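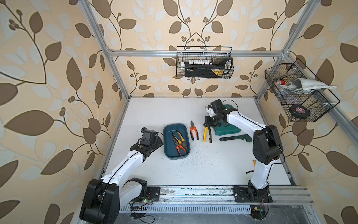
Mwajuma Bakilana objects to the word "sorting" in the project plan. Her point, made at the bench this morning, is that sorting a returned tool and inspecting it have always been one action at the Vallard crib, done by one person with the tool in hand, and that the plan gives the first half to the arms without saying who keeps the second.

Notebook, returns cell, Vallard tool crib
28/09/2018

Recording the objection first because the rest of this entry depends on it. The plan from Predard lists the returns job as pick, identify, place. It has no inspection step. Kipchumba Mushi says inspection was assumed to be part of identify. It is not in the software. The classifier gives a tool type and a confidence value and has no output for condition.

Current manual procedure, as Mwajuma described it and I wrote it down:

Tool comes across the counter. Attendant opens and closes it once, looks at the jaws, wipes it if needed, puts it in the tray or on the repair shelf. Ticket is signed after that. A stiff pivot is found by opening the tool. Neither arm opens a tool at present and there is no plan for them to.

Work on the bench today was hand tools only, pliers for the most part. Both arms active on the shared rail. Settings unchanged from the previous entry apart from approach height, raised by 6 mm on the left arm after it touched the tray rim. Right arm left alone.

Notes on picking:

Closed pliers lying flat are the easy case. With the handles spread, the grasp point the planner picks is sometimes on one handle only, and the tool swings when lifted. Asnakech Tefera suggests limiting grasp candidates to the region just behind the pivot, whatever the handle angle. To be tried next session. She also wants the minimum confidence raised for two-color grips, where orange and yellow handles get confused under the bright end of the lighting.

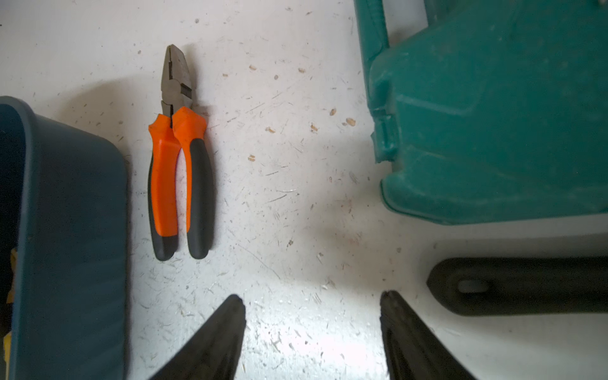 Surface condition is a separate problem. Scratches and crumbs on the tabletop produce false edges in the wrist view, and small debris gets proposed as a grasp candidate often enough to waste cycles. Kipchumba prefers to filter by size in software. I would wipe the table at the start of each session and do both. Wiping is a person's job, so it needs a line in the shift sheet - at the moment it is in nobody's hours.

That is the same gap Mwajuma is pointing at. Small tasks that came along with handling the tool have no owner once the handling is moved. List so far, incomplete:

Condition check.
Wiping down tools.
Wiping down the table.
Matching the ticket to the tool (the arms do not see the ticket).
Noticing that the same tool keeps coming back.

The last one came from Mercy Wanyama, who works the late counter. The crib log holds 754 return records for September and she picked out 17 where an attendant had written a remark beyond the tool type. Most say "stiff" or "loose". Three led to a repair order. The log has no field for such remarks, they are typed into the ticket number box, and the import script Lustov supplied strips them out. Nobody on our side knew they existed. Script to be changed before any more records are imported.

Staffing, for the record. The plan says no reduction in attendants. Beatrice Obura confirmed this again by phone and agreed to put it in writing to the counter staff, which has not been done yet. What does change is where they stand. With the cell running, the attendant is at the counter for the issue side and walks back to clear tools the arms reject. Mercy timed the walk with the cart in the way and got over 20 seconds there and back. Moving the cart costs nothing. Moving the cell closer needs a power drop.

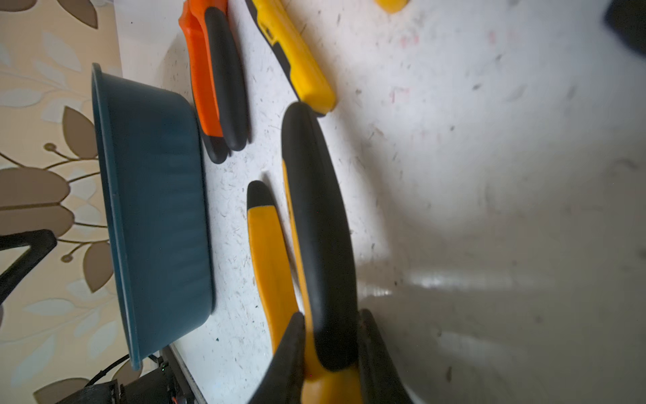 Proposal agreed with Mwajuma for the trial period: the attendant does the condition check at the counter before the tool goes to the table, signs the ticket there, and the arms receive checked tools only. Stiff or damaged tools never enter the cell. This gives back part of the time the plan claims to save. Predard will need to be told that the savings table assumes zero seconds for inspection and is wrong.

Kipchumba's alternative is to have the arms open each pair of pliers with one gripper on each handle and read the motor current as a measure of stiffness. Interesting, two arms would be enough for it, but it is a separate project and I do not want the trial waiting on it. He can use the spare hours on the Mfaume rig if Asnakech agrees.

Open items:

Asnakech - grasp region limit, confidence threshold.
Kipchumba - debris filter, import script.
Beatrice - written note on staffing.
Mercy - remark field, wording of the options. She wants free text. I would take a short list plus free text.
Me - shift sheet line for wiping, letter to Predard, ask facilities for a price on the power drop.

Glare on the right half of the table not addressed today. Carry over.

Last updated by: returns cell group, revision 6
2 comments | 0 shares
Contact the crib desk | © Vallard Workshop Notes | Back to top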